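돔데일 오토모티브 고객기술지원센터
기술지원 접수 및 처리 이력

접수 구분: 차량 전장 / 차체 밀폐
대상 차종: 롤텐트 로드스터 부분변경 모델 (전동식 하드톱)
접수 경로: 드레이즈우드 서비스센터 경유
접수일: 2026년 7월 18일
접수자: 가잘 바크티아리 (드레이즈우드 서비스센터 접수 담당)
기술 담당: 로야 사데기 (고객기술지원센터 차체전장팀)
검토: 메흐랑기즈 다네슈바르 (고객기술지원센터 품질검토팀)
상태: 조치 완료, 경과 관찰 중

1. 접수 내용

고객 마흐나즈 라슈티 님께서 하드톱 닫힘 동작이 완료 직전에 중단되는 현상을 신고하셨습니다. 계기판에는 "루프 미잠김" 문구가 표시되며, 스위치를 다시 당기면 대부분 정상적으로 닫힌다고 하셨습니다. 현상은 주로 장시간 실외 주차 후 첫 작동 시에 나타나고, 주행 중 운전석 측 창유리 상단에서 바람 소리가 함께 들린다고 말씀하셨습니다.

고객께서는 출고 이후 루프 관련 부품을 교환하거나 외부 업체에서 작업한 이력이 없다고 확인해 주셨습니다. 적재함 가림막은 매번 정위치에 고정한 뒤 작동하셨으며, 트렁크 내 적재물로 인한 간섭은 없었다고 하셨습니다.

2. 1차 점검 (드레이즈우드 서비스센터)

진단기를 연결하여 루프 제어 모듈의 고장 코드를 확인하였습니다. 전방 잠금장치 위치 신호 지연에 해당하는 이력 코드가 3회 저장되어 있었으며, 현재 코드는 없었습니다. 배터리 전압과 접지 상태는 규정 범위 내였습니다.

유압 펌프 작동음은 정상이었고 오일 누유 흔적은 확인되지 않았습니다. 실내 정비 구역에서 루프를 반복 개폐하였으나 현상은 재현되지 않았습니다. 이에 따라 서비스센터에서는 이력 코드를 소거하고 제어 모듈의 초기화 절차를 수행한 후 차량을 고객께 인도하였습니다.

3. 재접수

인도 후 동일 현상이 다시 발생하였습니다. 고객께서는 1차 점검 시 재현 시험이 실내에서만 이루어진 점에 대하여 이의를 제기하셨으며, 서비스센터는 이를 타당한 지적으로 판단하여 본 건을 고객기술지원센터로 이관하였습니다. 이관 시 차량은 드레이즈우드 서비스센터에 입고된 상태로 유지하고, 고객께는 대차를 제공하였습니다.

4. 2차 점검 (고객기술지원센터)

4-1. 재현 시험
차량을 직사광선이 닿는 옥외 주차면에 두고 루프 표면 온도가 충분히 상승한 뒤 닫힘 동작을 실시하였습니다. 총 18회 시험 중 첫 동작에서 현상이 재현되었고, 이후 동작에서는 간헐적으로 나타났습니다. 중단 위치는 매번 전방 잠금 후크가 윈드실드 상단 프레임의 수용부에 진입하는 구간이었습니다.

4-2. 신호 확인
전방 잠금장치의 위치 센서 출력을 기록한 결과, 좌측 후크가 우측보다 늦게 잠김 위치에 도달하였습니다. 지연 시간이 170밀리초를 넘은 경우에 한하여 제어 모듈이 동작을 중단하였습니다. 센서 자체의 출력은 안정적이었으며, 커넥터를 분리하여 단자 상태를 점검한 결과 부식이나 이완은 없었습니다.

4-3. 기계적 점검
윈드실드 상단 웨더스트립의 좌측 모서리 구간이 정위치보다 안쪽으로 말려 있었습니다. 해당 구간에는 후크 가이드와 접촉한 마모 자국이 있었습니다. 웨더스트립을 임시로 정렬한 상태에서 옥외 시험을 반복하였을 때 좌우 후크의 도달 시점 차이는 허용 범위 안으로 감소하였습니다.

운전석 창유리의 상승 한계 위치도 함께 측정하였습니다. 유리 상단이 루프 측 실링에 닿는 압력이 조수석에 비하여 낮았으며, 이는 고객께서 말씀하신 바람 소리의 발생 위치와 일치합니다.

5. 원인 판단

본 현상은 전기 계통의 고장이 아닌 웨더스트립 정렬 불량에 따른 잠금 후크의 진입 저항 증가로 판단됩니다. 고온에서 고무 재질이 팽창하고 표면 마찰이 커지면서 좌측 후크의 동작이 늦어졌으며, 온도가 낮은 실내에서는 저항이 기준에 미치지 않아 재현되지 않은 것으로 보입니다. 바람 소리는 창유리 조정값의 편차에 기인한 별도 사항으로 분류하였습니다.

검토 의견(다네슈바르): 원인 판단에 동의함. 다만 말림이 조립 당시부터 있었는지, 사용 중에 진행되었는지는 현재 자료로 확정할 수 없으므로 보고서에 단정적으로 기재하지 말 것. 탈거한 부품은 폐기하지 말고 보관할 것.

6. 조치 내용

가. 윈드실드 상단 웨더스트립을 신품으로 교환하고 좌우 모서리 고정 클립을 교체하였습니다.
나. 전방 잠금 후크 가이드의 마모 자국을 점검하였으며, 깊이가 교환 기준에 이르지 않아 세척 후 지정 윤활제를 도포하였습니다.
다. 운전석 창유리의 상승 한계 위치를 재설정하고 조수석과 동일한 접촉 압력으로 조정하였습니다.
라. 루프 제어 모듈의 끝단 위치 학습을 다시 수행하였습니다.
마. 옥외 고온 조건에서 개폐 시험을 재실시하였으며 중단 현상은 발생하지 않았습니다. 살수 시험에서도 실내 유입은 없었습니다.

상기 작업은 전액 보증 수리로 처리하였습니다.

7. 고객 회신

사데기 담당자가 고객께 점검 결과와 조치 내용을 유선으로 안내하였습니다. 고객께서는 1차 점검 이후 동일 현상이 반복된 데 대한 공식 설명을 요청하셨고, 센터는 서면 회신을 발송하였습니다. 회신에는 실내 시험만으로 점검을 종결한 것이 충분하지 않았다는 점과, 이에 대한 사과의 뜻을 명시하였습니다.

고객 문의: 향후 비슷한 현상이 나타나면 스위치를 계속 조작해도 되는지요.
회신: 한 차례 완전히 연 뒤 다시 닫는 조작은 가능합니다. 그 후에도 "루프 미잠김" 문구가 표시되면 주행을 삼가시고 가까운 서비스센터로 연락해 주시기 바랍니다. 루프를 손으로 눌러 닫는 조작은 후크와 링크에 무리를 줄 수 있으므로 피해 주십시오.

고객 문의: 웨더스트립에 별도의 관리가 필요한지요.
회신: 중성세제를 희량한 물로 닦고 그늘에서 건조하신 뒤 고무 전용 보호제를 얇게 도포하시면 됩니다. 석유계 용제와 실리콘 함유 광택제는 사용하지 않으시기 바랍니다.

8. 후속 조치

본 건과 동일한 이력 코드가 저장된 차량에 대하여 드레이즈우드 서비스센터는 실내 시험과 옥외 시험을 모두 실시하도록 점검표를 개정하였습니다. 웨더스트립 공급사인 아사디 측에는 탈거 부품의 치수 측정을 의뢰하였으며, 창구는 키아누시 아사디 부장입니다.

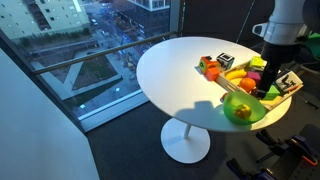
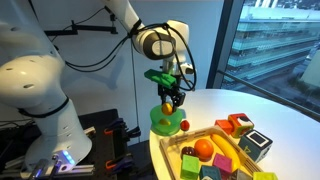
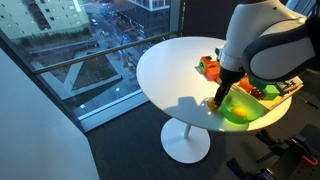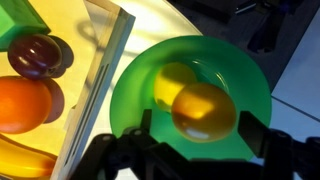 아사디 측의 1차 회신에 따르면 탈거 부품의 단면 치수는 도면 공차 안에 있으며, 좌측 모서리 접합부의 경도는 추가 측정이 필요합니다. 측정 결과는 10월 중 접수할 예정이며, 결과에 따라 기술 공지의 발행 여부를 검토합니다. 그때까지 동일 증상 차량에는 본 건의 조치 절차를 준용하되, 웨더스트립을 교환하기 전에 모서리 구간의 상태를 기록하여 센터로 송부해 주시기 바랍니다.

고객 차량은 인도 후 주행거리 1,000km 시점에 무상 점검을 실시합니다. 점검 항목은 다음과 같습니다.

- 전방 잠금장치 좌우 도달 시간차
- 웨더스트립 모서리 정렬 상태
- 후크 가이드 마모 진행 여부
- 운전석 및 조수석 창유리 접촉 압력
- 루프 제어 모듈 고장 코드 이력

점검 예약은 바크티아리 담당자가 고객과 협의하여 확정합니다. 점검 결과 이상이 없을 경우 본 접수 건은 종결 처리하며, 종결 후에도 동일 증상이 발생하면 신규 접수 없이 본 건을 재개합니다.

최종 기록자: 로야 사데기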